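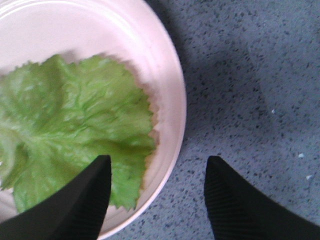
Leaf lettuce, one leaf, pale pinkish bowl.

Ticket 3868
Category: Kitchen / produce storage
Opened by: Anju Sisodia
Assigned to: Kiros Negussie
Priority: Low
Status: Resolved, monitoring
Related: 2585 (refrigerator door seal, closed)

Problem as reported
Leaf lettuce from the Natow delivery goes limp on the plate before lunch service. Leaves are firm when they leave the refrigerator. Outer leaves are worse than inner ones. Reporter asks whether the refrigerator is at fault again.

Opened Fri 20 June.

Anju Sisodia
Adding to the above. Leaves are separated, rinsed under the tap, shaken once and plated. Same steps as in the spring, when we didn't have the problem. The delivery day has not changed.

Kiros Negussie
Checked the refrigerator first. Thermometer on the middle shelf reads 39 F, same on the drawer thermometer after an hour with the door closed. Seal replaced under 2585 is holding. Not reopening that one.

Please confirm two things: how long the leaves sit out between rinsing and plating, and what they are held in.

Anju Sisodia
Usually half an hour. Sometimes more if the dressing is late. They are held in whatever is clean. This week it was the steel pot with the pale handles, left on the counter with no lid.
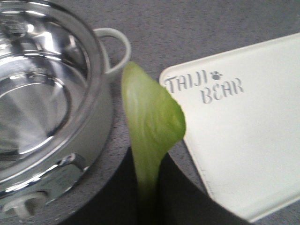 Kiros Negussie
OK. Was the pot used for hot food the same morning? The base is thick and holds heat for a while after washing. A rinsed leaf placed on warm steel will soften even if the pot feels only slightly warm to the hand.

Anju Sisodia
Asked Bijan Vahidi. He had blanched greens in it and washed it in hot water straight after. So yes, on at least two of the days reported.

Kiros Negussie
Test run, same head of lettuce, leaves of similar size, 30 minutes on the counter:
1. Warm pot, uncovered: limp, rib bends without snapping.
2. Same pot, cooled under the tap and dried: slightly soft at the margin.
3. Bowl from the cupboard, damp towel over the top: firm.
4. Bowl, no towel: slightly soft at the margin, same as 2.

Heat accounts for most of it. Lack of cover accounts for the rest.

Limp leaves from test 1 were put in ice water for 6 minutes. Blade recovered, rib mostly recovered. Acceptable for sandwiches, less so for a plated leaf.

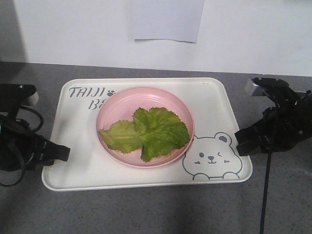
Fatemeh Zamani
Can plates go on the trays ahead of time, with the leaf already on? It would save a trip.

Kiros Negussie
Plates and trays, yes. Leaf last. If it has to go on early, cover it with the damp towel and take the towel off when the dressing is ready.

Change made
Hold rinsed leaves in a bowl, covered. Cooking pots are not used for holding raw greens. Note added to the prep sheet.

Anju Sisodia
Three services on the new steps, no limp leaves. One had a torn margin, but it came out of the box that way.

Kiros Negussie
Torn leaves go under the Natow delivery ticket. Leaving this one on monitoring until August, when the counter gets warmer in the afternoon.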